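What Ends Up in the Bin

Every workshop has one. It might be a biscuit tin, a bucket under the bench or a drawer that no longer shuts. In the tool library at Multon it is a big grey bin, and on most evenings it is full of things that people have handed back without saying where they go.

The library opened in the old seed merchant's on the corner two years after the hardware shop closed. It lends to 310 households. Members pay £42 a year and can take out up to five items at a time. The catalogue runs to 1,050 entries, from sash cramps to a tile cutter, but the catalogue only covers what has a number painted on it. Everything else goes in the bin.

Hazem Chraibi has run the sorting there since the beginning. He trained as a toolmaker in Basel and worked in the trade until his hands got tired of it. He sorts on the bench by the window, standing up, with the radio on low.

"People think a tool is the big part," he says. "The drill, the saw. They look after that. Then the key falls on the carpet and goes up the hoover."

His method is simple. Long things come out first, because they get bent or they bend something else. Anything with a blade is next. After that he takes out what he calls company, meaning objects that plainly belong to some other object: fittings, inserts, end caps, guides. Loose screws are left until last and he does not spend much time on them. A screw costs less than the minute it takes to find its friends.

The bin itself gets rough treatment. Metal dropped into it from bench height leaves a mark every time, and oil gets on the floor of it and stays. Chraibi washes it out with hot water and soda crystals, which takes off the grease and does nothing at all for the scratches. He has no plans to replace it. A new bin, he points out, would look like this one by September.

A day's worth is often less than you would expect. There may be a green plate of building bricks with round studs, a block of red-orange plastic divided into open compartments, a small square of metal with rings on it. Lying in the bottom of a large bin they look like very little, and each of them can take longer to place than a whole box of spanners.
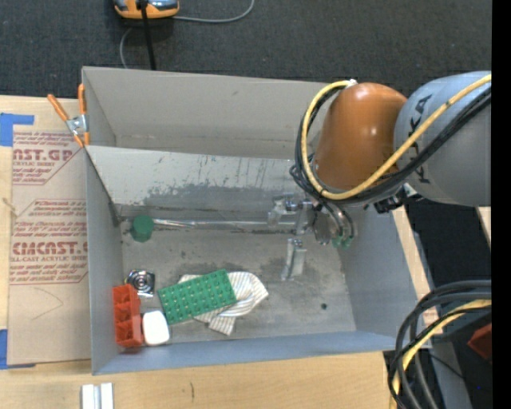

The part with no name

The trouble with small parts is that they are described by the thing they fit. Away from it, they are hard to talk about. Members ring up asking for "the round bit" or "the thing that goes in the end", and whoever picks up the phone has to work out which machine they are standing next to.

Chraibi keeps a notebook for these. Each page has a pencil outline of the part, drawn by putting the object on the paper and going round it, with a note of the width and what it is made of. When somebody comes in looking for a missing piece, they are given the notebook and a chair. He says it works better than photographs, as people can lay their own part on top of the drawing and see at once if it matches.

Some pages have been there for years. One outline, a kind of flattened hook, has been claimed by two separate members, both of whom were wrong. Another was solved when a woman from Jemal Road brought back a mitre box and saw the drawing by accident while waiting to have her card stamped.

Boxes within boxes

Once the bin is empty the parts need somewhere to go, and here Chraibi has changed his mind more than once. He began with jam jars screwed by their lids to the underside of a shelf. They looked good and broke often. Then came cardboard trays, which went soft. For the last few years he has used plastic blocks and tubs with open compartments, and he is strict about leaving them open.

"With a lid, you close it and forget," he says. "I want to see dust. If there is dust, I can give it away."

His rule is a year. If a part has sat in its compartment that long and the notebook has not found it a home, it goes to Zemness, the repair group across the river, who will take any amount of metal and most sorts of plastic. They collect in an estate car with the seats down and bring back cake tins, which the library also lends.

Doing it at home

For anyone with a drawer of this kind, his advice is to tip it out on a light-coloured table in daylight and put the drawer itself out of reach, so nothing can go straight back in. Set aside an hour. Pair up what pairs up. Tie small parts to their tools with garden wire if there is a hole to put it through, and use a bag and a label if not.

The next sorting morning at Multon is Thu 28 February, from ten o'clock. Bring your own odd parts if you like, and something to carry them home in.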